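# Charger plate

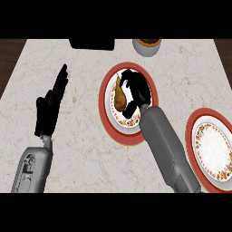
A white plate with a floral border on a red-orange charger (computer rendering)

A **charger plate**, also called a service plate or an underplate, is a large plate which is placed under the other dishes at a formal meal. Food is normally not put on it directly. It marks the place of each guest, protects the tablecloth from drops and crumbs, and gives color to the table before the first course is served.

## Name

The English word *charger* is older than the present use. In Middle English it meant a big flat dish for carrying meat to the table, and it is connected with the verb *to charge* in its old sense, "to load." The dish was loaded with food, and from this comes the name. In some older cookbooks the word still has this meaning, which can confuse a modern reader.

In hotels and restaurants the names *show plate* and *base plate* are also met. Some authors make a difference between them: for them the show plate is taken away before any food arrives, while the base plate stays under the soup or the salad. In everyday speech this difference is rarely kept.

## History

Large serving dishes of pewter, wood and silver were common in European houses during the Middle Ages. Several people ate from the same dish, or took pieces from it onto a slice of hard bread, called a trencher. The individual plate became usual only later, and with it came the question of what should stand in front of the guest between the courses.

In the nineteenth century many rich households changed from the French manner of service, in which many dishes stood on the table together, to the Russian manner, in which the courses were brought one after another. With the second manner a part of the table remained empty for some time. A decorated plate filled this place, and rules about it began to appear in books on housekeeping.

In her study *The Waiting Plate*, Cadi Gronow writes that the habit spread from private dining rooms to hotels, and from hotels to weddings and banquets. Laurinda Teixeira does not fully agree with this order. According to her, rented banquet tableware made the charger popular among people who had never seen it in a private home, and the hotels only followed their customers.

## Size and materials

A charger is wider than a dinner plate, so that its rim can be seen all around when another plate is put on top. Most are round, but square and eight-sided ones are also sold. The center is usually flat, and sometimes it has a shallow well to hold the upper plate in its place.

Common materials are:

- porcelain and stoneware
- glass, clear or colored
- metal, often with a silver or brass finish
- wood, bamboo and woven rattan
- acrylic and other plastics

Many decorative chargers are not made for contact with food, and their coating can be damaged by a knife, by acid or by a dishwasher. The makers normally write this on the back. Porcelain chargers with a food-safe glaze can be used as serving dishes – in this way they return to their first purpose.

## Use at the table

The charger is laid before the guests sit down. Its lower edge stands a small distance from the edge of the table, in one line with the ends of the forks and knives. The napkin may be folded on it or put to the left side.

Soup, salad and fish can be served in their own dishes on top of it. About the main course there are two customs. In the first, the charger is removed together with the last of the earlier dishes, and the dinner plate takes its place. In the second, it stays until the main course is finished. Both are accepted, but it should not remain for dessert.

At informal meals the rules are freer. The charger may replace a place mat, and it is often chosen in a strong color to go with a lighter plate. Patterned plates are commonly combined with a plain one, although some hosts do the opposite.

## Collecting

Old chargers of pewter and tin-glazed pottery are collected in several countries. Because they were used for carving, many have knife marks, and collectors do not always see this as a fault. The Gornthorpe collection, described in a catalog by Yurii Zinchenko, holds 35 examples, of which three have an owner's initials scratched on the rim.

Modern pieces have a smaller market. They were usually sold in sets, and a full set brings a better price than the same number of single plates.

## See also

- Place setting
- Trencher
- Place mat
- Service à la russe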